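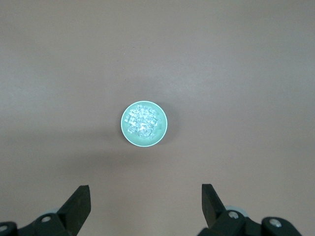 How do you tell calcite from quartz when both of them are clear?
Scratch it with a steel nail. Calcite is soft and takes a mark easily, quartz doesn't, and a drop of vinegar on powdered calcite will fizz a little too.

That was the first thing I learned for this project, and I wish I'd known it in June when I started sorting the Ledesma drawers! My partner Lautaro Montecinos (yes, we're both Lautaro, I'm Aravena) took the sulfides and I got everything pale and confusing. The whole school collection is 2,468 specimens, and over half the labels only say "Oltgate quarry" with no mineral name at all.
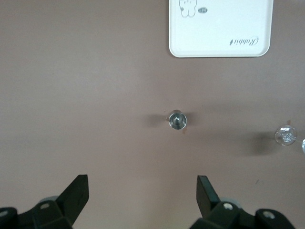

So I went drawer by drawer with the nail, a streak plate and a hand lens, and wrote each result on a card before I looked at the old label. Nine pieces marked quartz were really calcite, and two I still can't name. One of those might be barite, it feels way too heavy for its size, but our scale was broken that week so I never got a density for it. Montecinos says celestite. I'm going to weigh it again before we hand in the final tables.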